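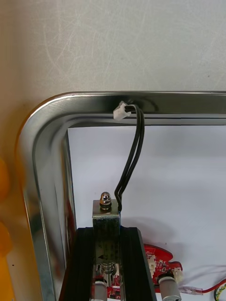 Wie lässt sich die Nachhallzeit einer umgebauten Schulturnhalle senken, ohne die sichtbare Holzdecke zu verkleiden?

Der Weg führt über die Wandflächen und den Raum zwischen den Bindern. Werden dort poröse Absorber mit ausreichender Tiefe eingebaut, kann die Deckenschalung offen bleiben.

Projektbericht, Modul Bauen im Bestand
Studiengang Architektur, Bearbeitungsstand Juli

1 Ausgangslage

Gegenstand der Arbeit ist die ehemalige Turnhalle der Schule Cindstead, die als Aula und Probenraum weitergenutzt werden soll. Der Baukörper ist eingeschossig, das Dach wird von verleimten Holzbindern getragen. Die Grundfläche beträgt mit Nebenräumen rund 2.000 Quadratmeter. Der Saal selbst ist für 140 Sitzplätze ausgelegt, die übrige Fläche entfällt auf Foyer, Lager, Umkleiden und zwei Unterrichtsräume.

Die Deckenschalung wurde bei einer früheren Instandsetzung überstrichen. Der Entwurf des Büros Handlow sieht vor, den Anstrich abzunehmen und die Schalung sichtbar zu belassen. Daraus ergibt sich die Randbedingung der Untersuchung: An der Deckenuntersicht dürfen keine flächigen Bekleidungen angebracht werden.

2 Vorgehen

Untersucht wurden 4 Varianten:

V0 Bestand ohne Maßnahmen
V1 Absorber an der Rückwand
V2 Absorber an Rückwand und Längswänden oberhalb der Fensterbrüstung
V3 wie V2, zusätzlich senkrecht abgehängte Baffeln zwischen den Bindern

Die Berechnung erfolgte nach Sabine in Oktavbändern. Für die Holzschalung wurden Tabellenwerte angesetzt, da am Bauteil keine Messung möglich war. Die Bestuhlung ging als leicht gepolstert und unbesetzt in die Rechnung ein. Die Kontrollmessung im Bestand fand an einem Mittwoch nach Unterrichtsschluss statt, die Lüftung war abgeschaltet.

3 Ergebnisse

V1 verringert vor allem das Flatterecho zwischen Bühne und Rückwand. Die mittlere Nachhallzeit sinkt nur wenig, weil die belegte Fläche im Verhältnis zum Raumvolumen klein ist. V2 erreicht den Zielbereich für Sprache in den mittleren Bändern, bleibt im untersten Band jedoch darüber. V3 liegt in allen betrachteten Bändern im Zielbereich.

Bei V3 verdecken die Baffeln aus den hinteren Reihen einen Teil der Schalung. Am Arbeitsmodell wurde die Abhängehöhe so gewählt, dass die Unterkante der Baffeln mit der Binderunterkante abschließt. Der lichte Abstand zur Decke beträgt dann 20 Zentimeter.

4 Tageslicht

Die zugesetzten Oberlichter der Nordseite werden wieder geöffnet. Für die Akustik bedeutet das zusätzliche Glasfläche und damit weniger Platz für Wandabsorber. In V2 und V3 ist dieser Verlust bereits eingerechnet. Blendung auf der Bühne wurde nicht untersucht.

5 Offene Punkte

Die Tragreserve der Binder für die Baffeln muss durch die Tragwerksplanung nachgewiesen werden. Für den Anstrich liegt noch keine Schadstoffanalyse vor. Das Produktdatenblatt des Absorbersystems Ueda enthält keine Werte für das unterste Oktavband, die Werte wurden aus dem vergleichbaren System Dronton übernommen. Nach Vorlage der Herstellerangaben ist V3 neu zu rechnen.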